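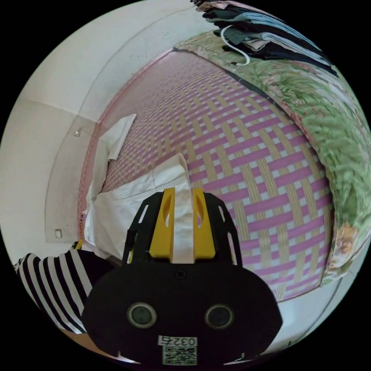 Submitted by the Tellgate Linen Reuse Project
Friday, October 27, 2023
Second progress report to the Calado Fund

Period covered

This report covers the work done since our first report, up to the end of September. Spending is set out in the separate worksheet that went to your office with the signed cover form.

Collection

We collected 938 pounds of used household linen in the period. Most of it was sheets and pillowcases, followed by towels, tablecloths and napkins. The target in the grant agreement was 831 pounds, so we are ahead, but the extra came almost entirely from one guesthouse that closed and cleared its closets in a single weekend. We do not expect that again and have left the target for the next period where it was.

The drop-off bins at the Tellgate library and the Roltent bus station are both in use. The Roltent bin fills faster and is emptied twice a week. The bin at the high school was taken out in the summer while the parking lot was repaved and has not gone back. The school has asked us to wait until the new curb is finished.

Wet items are still a problem. The bin lids let in rain when the wind is from the west, and we lost several bags to mildew. We fitted a rubber strip to the Roltent lid and it has helped. The library bin has a different hinge and the same strip does not fit it.

Sorting and washing

Of the linen collected, 707 pounds was good enough to wash and pass on. The rest was stained, torn or too thin. Cotton from that part goes to a repair garage and a print shop as wiping rags. Mixed fabrics go to the textile recycler in Traltari, who takes them free of charge if we deliver.

We changed the sorting rules in the period. Before, anything with a hole was set aside as rag. Now a flat sheet with damage near one end is cut down and hemmed as a crib sheet or a drawsheet. It takes longer, and the sewing pile is bigger than we would like. Fitted sheets with worn elastic are still going to rag, as replacing the elastic costs more time than the sheet is worth.

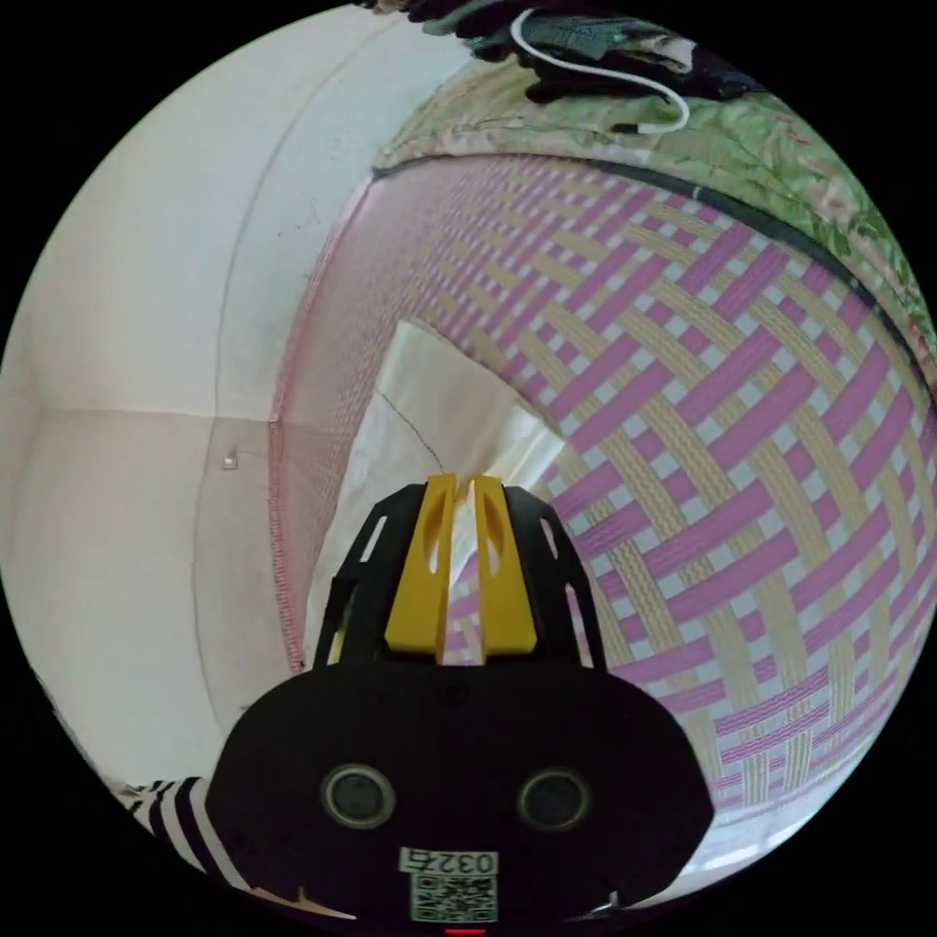
The second washer was installed in September. It replaced the older machine that had been leaking at the door, and it holds a larger load. The floor drain had to be moved to suit it, a cost we had not planned for. We paid for the drain out of the repairs line and have marked it in the worksheet. Drying is now the slow step. On damp days we run both dryers until closing and still carry loads over to the next morning.

Distribution

Linen went to 4 partner agencies: the family shelter, the county move-in program, the home care office and the Roltent warming center. The move-in program takes the most, usually as made-up sets of one fitted sheet, one flat sheet and two pillowcases. It asked for twin sets more than any other size, and twin is what we get least of. We have started cutting worn queen sheets down to twin and will report next time on how well they hold up.

The home care office returned a batch of towels because they shed lint in its dryers. We washed them again, with the same result, and moved them to rag. New towels are now washed twice before they are bagged.

Delivery is by our own van on Tuesdays. The van passed inspection but needed new rear brakes, and we missed one delivery while it was in the shop. The warming center picked up its own order that week.

Training

The mending class ran for six weeks in the evening and was full. People learned flat hems, patching and simple machine care. Several have stayed on to help with the sewing pile. We would like to run it again in the winter, but the room is only heated until seven, and we are asking the building owner about a later hour.

Changes to the plan

We ask the Fund to approve two small changes. The first is to move the unspent printing money to the repairs line, to cover the floor drain. The sorting guide was to be a printed booklet, and a single sheet taped above each bin has done the job. The second is to push the date for the high school bin from this year to next spring.

Next period

We plan to fix the lid on the library bin, clear the sewing pile before the holidays, and get prices for a third dryer. The dryer is not in the current budget and we are not asking for it here. If the electrical panel cannot carry it, we will look at a drying rack on a pulley over the folding area.

The agency order forms and the weekly weight sheets are kept at the Tellgate office and can be sent on request. The next report is due at the end of March.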